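Boxes, boxes, boxes

Sep 23, 2023

Ok quick one tonight because I still have soap to wrap. The box blanks came! Finally. I ordered 200 of them back in the summer from Cidwood and then spent weeks thinking I'd picked the wrong color. I'd asked for "rose" and was picturing something much louder. It's more of a salmon, a bit dusty. I like it. Ferhat says it looks like a band-aid. Ferhat is not invited to comment on the next color.

They come flat, so first thing was to open one out and have a proper look at which bit goes where.

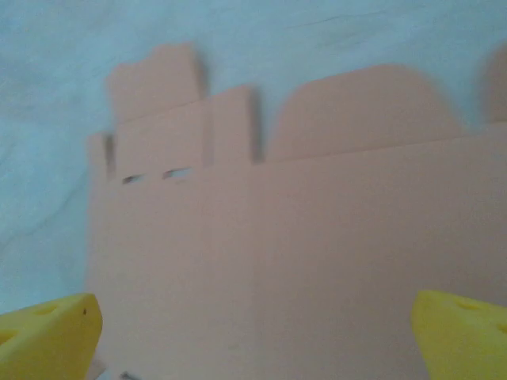

One blank, opened out flat, flaps at the top.

No instructions in the parcel, by the way. Not even a little drawing. I folded the first one inside out. Second one I tucked the wide flap in before the narrow ones and then had to pull the whole thing apart again, and that one is now holding paper clips. Third one ok. After that you sort of stop thinking and your hands do it.

What works for me – bend every crease once before you start, all of them, back and forth, with the side of a spoon if your thumbs get sore. Then the sides. Then the small tabs go in, wide flap last. If it bulges, start over, don't force it, the card goes white along the fold and you can't un-do that.

I did 84 before dinner. Was aiming for the lot, ha. Then the Değirmenci order turned out to want the lavender bars in with the oatmeal ones, so 10 of the ones I'd already closed had to be opend again. Fine. It's fine.
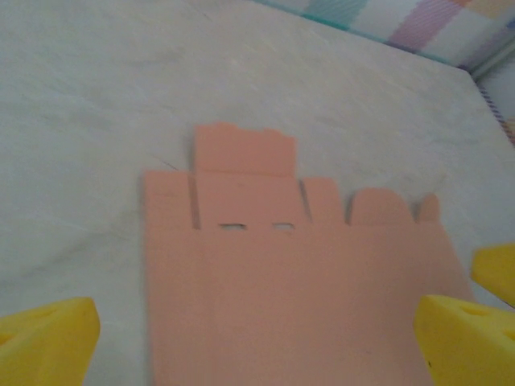

Labels are the next headache. The old ones were made for the plain brown boxes from February and they are too tall for these, they go right over the edge and curl. I could trim them but have you ever trimmed that many labels with kitchen scissors? I have, never again. So I've been thinking about no sticker at all, just a bit of string and a tag. There are two little slots side by side, low down on the tall middle panel, and I tried a piece of the thin cotton string through them. Looks sweet! Knot kept slipping though. Maybe the waxed kind, if I can find where I put it.

Also thought about a stamp straight on the card. Ferhat has the old Drundenel stamp from when we did the spring market, but it says Drundenel Soap & Candle and we don't do candles anymore, not after the wick business. So either I cut the candle part off with a knife or I get a new one made. Leaning toward knife.

Anyway. Rest of the boxes tomorow, then the oatmeal bars need turning on the rack. If you're waiting on an order it's coming, I promise, and it'll be in a salmon box. Tell me in the comments if you think string or stamp.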